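3.2 Shunting locomotives and the terminal working timetable

The Skedness branch is worked by a mixed fleet. Line locomotives bring trains as far as the reception sidings at Condach, where they are detached, and a separate group of shunters moves the wagons to the loading roads. Earlier studies of the branch treated the shunters as a single class with one average tractive effort. Fashola's survey of the depot records shows that this is a poor assumption. The older machines, rebuilt at the Ojo works with a lower final drive ratio, start heavier cuts of wagons but reach their speed limit sooner, and on the longer moves they lose the time gained at starting.

We therefore split the shunters into two classes, rebuilt and unrebuilt, and kept separate availability figures for each. A locomotive was counted as available if it was released by the depot before the first booked move of the shift. Locomotives released late were counted as unavailable for the whole shift, even where they later did some work. The rule understates the true availability slightly, but it is the one used by the depot foremen and it allows the older paper records to be included without correction.

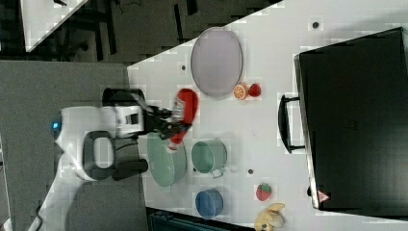
3.3 Fuel use and idling

Fuel issues were taken from the pump log at Condach and matched to each locomotive by its running number. Entries without a legible number were discarded. Engine hours were read from the cab meter at the start and end of each shift. The time spent idling was found by subtracting the time in which the traction current was above zero.

Idling made up more than 60 per cent of engine hours in both classes. The cause lies mainly in the timetable. Trains from Asine arrive close together, and the shunter must then wait for the line locomotive to clear the neck of the yard before it can draw the first cut. In July, when the stone traffic is heaviest, the waiting time per train rose while the number of moves per train did not change.

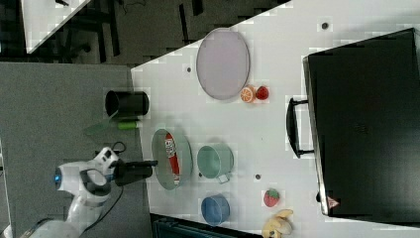 A second cause is the practice of leaving engines running between shifts in cold weather, which the depot instructions permit for the unrebuilt class only. The records do not show whether the instruction was followed, and no attempt was made to separate these hours from the rest. Figure 2 plots fuel issued against wagons moved for the two classes. Cuts of more than 2500 tonnes were left out, as they were always worked by two locomotives coupled together and the fuel could not be divided between them.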